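Fastcombe Film Society forum > Screenings > Documentary running times

ravinder_b
11/15/23
We need to settle the length of the Ruvow film before the February screening. The current cut is 27 minutes over what the hall booking allows. I'd drop the second interview with Fulvio Piras and most of the ferry crossing. Tiina has already said she disagrees, so I'm putting it up for everyone.

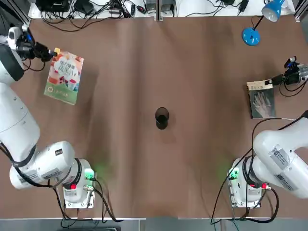

Book held over the table, left arm.

tiina k
I do disagree. The ferry crossing is where people get a rest from the talking. If you take it out you have an hour of heads and a map. I would lose the opening titles and start on the harbour wall. They go on far too long and the music isn't cleared yet anyway.

Baiba
Agree on the titles. Not sure about the crossing. I watched the cut twice and both times I looked at my phone when the gulls came on.

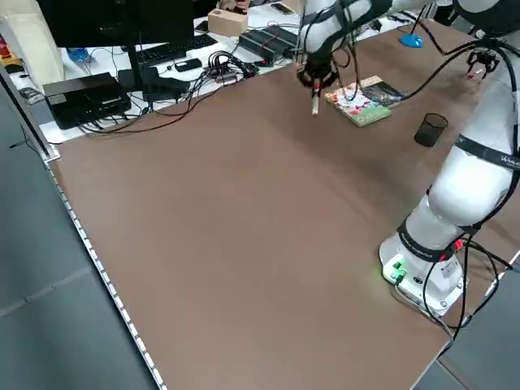
Tabletop and two white arms

ravinder_b
Titles only gets us 2 minutes. We still have to find the rest. Has anyone asked the hall if we can have a later finish?

fatima_n
I rang them. They can do a later finish but it's another 200 on the hire and they want it confirmed by Friday. I don't think we'd get that back on the door. We didn't at the Wollaleck night, and that was a full house.

tiina k
Then put the short on a different evening. The Symonenko short was added after we'd agreed the programme. Without it the film fits as it is.

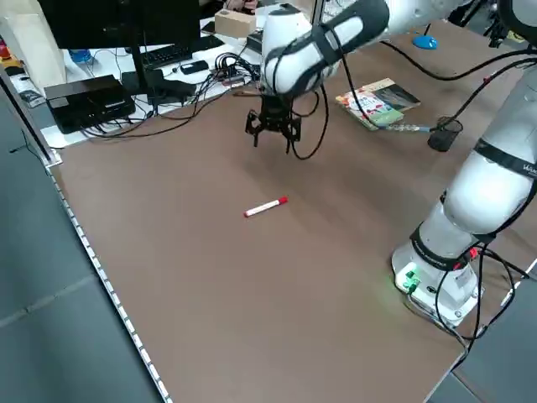 Baiba says the short can't be moved, as the director has booked her train and we've printed her name on the flyer. She asked me to post that, she's locked out of her account again.

ravinder_b
Right. So the short stays. Could we do without the interval?

fatima_n
No. The tea money pays for the projector hire.

tiina k
A shorter interval then. And start at seven sharp instead of waiting for latecomers. I can take 5 minutes off the crossing if Fulvio's second interview stays whole. He is the only one who remembers the old cinema with the balcony.
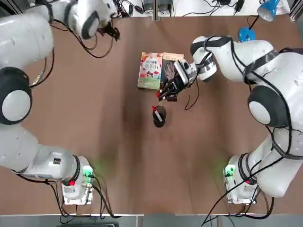 The long table with both arms

ravinder_b
I can live with that for the crossing. I still think Fulvio repeats himself about the balcony. Send me the new cut when you have it and I'll time it against the hall booking. Fatima, please don't confirm the late finish yet.

fatima_n
Haven't done. Will ring them Thursday.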